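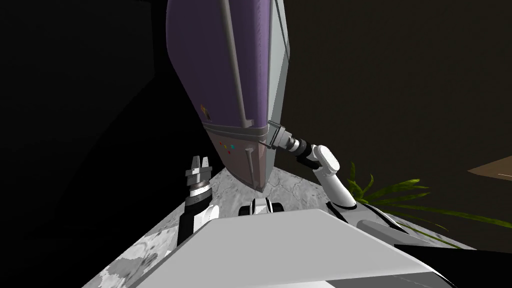
Fridge door, second batch

Started at 9 in the morning and stopped at 2. The task is still the purple fridge in the simulated kitchen. I drive both arms by remote control and each good run gets saved as a demonstration. Target for the batch is 40. I have 22.

The right arm does most of the work. I bring it up from below and put the fingers on the low corner, where the gray side panel meets the brown part. It is an awkward place to push from, but Pascu wants examples that don't all start at the long rail on the front. The left arm I park upright with its gripper open. Twice I forgot about it and bumped the counter, and both of those runs went in the trash.

The tilt of the view bothers me less than it did in May. I used to tip my own head to match and went home with a stiff neck. Now I pick one edge of the panel and follow that.

Things to write down before I forget:

Run 201 is a bad one. I let go too early and then came back for it. Marked it as failed - I don't want the arm learning to hesitate.

The hand controllers drift after a long session. Setting them down flat and zeroing them again fixes it. Erko says the new firmware will help. We'll see.

Slow is better. When I rush the last part of the reach, the wrist turns more than I meant it to.

Zesness gets the files once the batch is full, and the training goes on from there. If it goes badly, I will be back on the same door next week with a different corner.

Ate lunch at the desk. Tomorrow I want to do the rail grasps first, while my hands are fresh, and leave the corner for the afternoon.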